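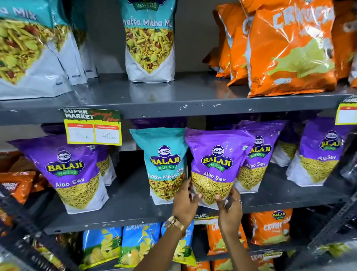
Clundum group reports first results on shelf handling from head-camera video

The Clundum project has finished the first round of tests on its method for teaching a two-armed robot to tidy store shelves. The method learns from video recorded at head height while people work at ordinary shelves with both hands. The group's write-up went out to partner labs in May, and a shorter version is printed in this issue.

The question was a narrow one. Most of the grasping work at Irthorpe has been done with boxes and cans, which keep their shape when a gripper closes on them. Snack pouches do not. A stand-up pouch of sev or wafers folds where it is pressed, slides against its neighbor and tips forward if it is pulled from the top. People deal with this by using two hands, one holding the side of the pouch and the other supporting a bottom corner. The group wanted to know whether that split between a holding hand and a supporting hand could be picked out of video and passed on to a robot.

The training set holds 377 clips. Each one covers a single handling of one package, from the first touch until both hands have let go. No gloves or markers were used, and people kept on whatever watches and rings they normally wear. An earlier hand tracker lost the wrist when a metal watch band caught the light, so the new one was trained with jewelry included from the start.

The method works in two steps. The first labels each hand in each clip with a role, either holding or supporting, and marks the moment the role changes. The second step takes those labels and plans a path for each robot arm, with a limit on how hard the holding side may squeeze. The limit is set from how far the printed front of the package bends in the video. No force sensor is involved at the recording stage, which keeps the cost of adding new stores low.

For the test, the robot made 129 attempts at taking a pouch from a packed shelf and setting it back upright in the same place. The shelf had the same product standing in front of and behind the target in most of the attempts. The group compared the new method with its older one, which plans for one arm and uses the second only to steady the load after lifting.

The new method dropped 4 pouches over the full run. In another 9 attempts the pouch came out cleanly but a neighboring one fell over. The write-up counts both kinds as failures. The older method was stopped early on the same shelf after it repeatedly pinched the top seal and pulled the pouch over onto its face.

Two weak points are listed. Packages of the same color and design standing one behind another are still hard to separate, and the system sometimes treats a half-hidden pouch as part of the one in front. Price cards hanging from the shelf lip are the other problem. They cover part of the row below, and the planner reads them as solid, so it takes a longer way around than a person would. A fix for the cards is being tested now at Clevedeo, where the second robot is set up.

Chip bags were left out of this round. They hold more air than the pouches and lean on each other, and the squeeze limit did not carry over to them in early trials. They will be the subject of the next set of recordings, planned to begin in September.

Labs that want the role labels can ask for them through the Clundum page. The video itself is not being shared at this stage. The labels come with a short guide to the two roles and to how a change of role was marked when the hands overlapped in view.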